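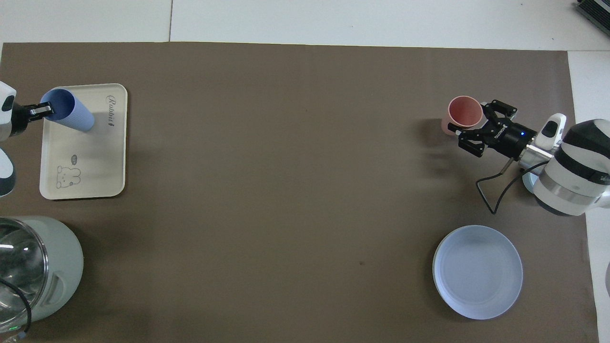
A young reader in Gallik writes to ask whether a rabbit is a kind of large mouse. At school it was said to be one, the reader explains, on account of the long front teeth, but a book at home says otherwise, and it would be good to know which is correct.

Bista Museum of Nature > Young Readers > Mammals > Rabbits

Print this page | E-mail this page

Rabbits: How They Live, Eat, and Stay Safe

The book is correct. A rabbit is a mammal, and so is a mouse, but the two belong to different groups. Mice, rats, and squirrels are rodents. Rabbits, hares, and small mountain animals called pikas are lagomorphs (say LAG-oh-morfs).

For many years scientists did place rabbits with the rodents. Both have front teeth made for gnawing, and those teeth keep growing for as long as the animal lives. The difference is hidden at the front of the mouth. A rodent has one pair of upper front teeth. A rabbit has two pairs, with one very small pair tucked directly behind the large ones. These small teeth are called peg teeth.

What do real rabbits look like?

People often draw animals with only a few lines. A cream-colored tray may carry the word "Rabbit" and a simple cartoon face with round ears that could almost belong to a bear. The ears of a wild rabbit are longer than they are wide, and it can turn them toward a sound. It can even point one ear forward and the other back.

The ears also help the rabbit to stay cool. They hold many thin blood vessels close to the skin. On a hot day, blood flowing through the ears gives up some of its heat to the air and returns to the body a little cooler.

A rabbit's eyes are set high on the sides of its head. This lets it see almost all the way around itself, including above, where a hawk may be flying. There is one small area it cannot see well, directly in front of its nose. A rabbit uses smell and its whiskers to learn about things that are very near.

Where do rabbits live?

There are many species, or kinds, of rabbit, and they do not all live in the same way. The European rabbit digs tunnels. A group of these tunnels is called a warren, and it may have many entrances. Inside are resting places, nesting places, and narrow passages that a larger animal cannot easily enter. All pet rabbits are descended from the European rabbit, so a pet rabbit may try to dig in a garden or even in a carpet.

Most cottontail rabbits, which are common in North America, do not dig warrens. A cottontail rests in a shallow hollow in grass or under a bush. This hollow is called a form. In cold weather it may shelter in a brush pile or in a burrow that another animal has left.

Other rabbits live in marshes, deserts, or high on the slopes of volcanoes. The marsh rabbit is a good swimmer.

What do rabbits eat?

Rabbits are herbivores — they eat plants. In summer, wild rabbits feed on grass, clover, and other leafy plants. By December, in places with cold winters, much of that food has died back or is under snow. Rabbits then eat twigs, buds, and bark. Gardeners sometimes find young trees with the bark chewed away near the ground.

Grass is tough food and is hard to digest. Rabbits solve this problem in a way that surprises many people. They produce two kinds of droppings. One kind is round and dry and is left on the ground. The other kind is soft, and the rabbit eats it, usually straight from its own body. The food then passes through a second time, and the rabbit takes in vitamins and protein that it missed before. This is healthy and normal. A rabbit that could not do it might become ill.

How do rabbits stay safe?

Foxes, hawks, owls, weasels, and many other animals hunt rabbits. A rabbit has several ways to protect itself.

It may first keep completely still. Its brown or gray fur is difficult to see among dry grass and soil, and many hunters notice movement before they notice shape. If the hunter comes too close, the rabbit runs. It does not run in a straight line for long. It turns sharply from side to side, and a heavier animal finds those turns hard to follow.

A frightened rabbit may also strike the ground with its back feet. The thump can warn other rabbits nearby. Many species show the white underside of the tail as they run, and scientists have offered more than one explanation for this. The question is still being studied.

Baby rabbits

Baby rabbits are called kits or kittens. A mother may have as many as nine in one litter, although smaller litters are common. Newborn kits have their eyes closed and very little fur. The mother lines the nest with soft plants and with fur from her own body.

She does not stay in the nest with them. She usually comes to feed them only once or twice a day, for a few minutes. Her visits are short so that she does not lead hunters to the nest. For this reason, kits found alone have usually not been abandoned. If you find a nest, leave it as it is, keep dogs and cats away, and tell an adult.

Is a hare a rabbit?

Hares are close relatives of rabbits, but they are different animals. A hare is usually larger, with longer ears and longer back legs. Young hares, called leverets, are born with fur and with their eyes open. Hares do not raise their young in warrens.

The names can be confusing. A jackrabbit is a hare. The Belgian hare is a breed of pet rabbit.

Words to know

Form: a shallow resting place in grass or under plants.
Herbivore: an animal that eats plants.
Lagomorph: a member of the group that includes rabbits, hares, and pikas.
Leveret: a young hare.
Warren: a group of connected rabbit tunnels.

Teachers may request a printed copy of this page by quoting Sheet 3964. The sheet on rodents is also available from the museum and from the Nidby branch library.

Page reviewed 12 September 2018

This site uses cookies to remember your reading settings. By continuing to use the site, you agree to their use. Accept | Learn more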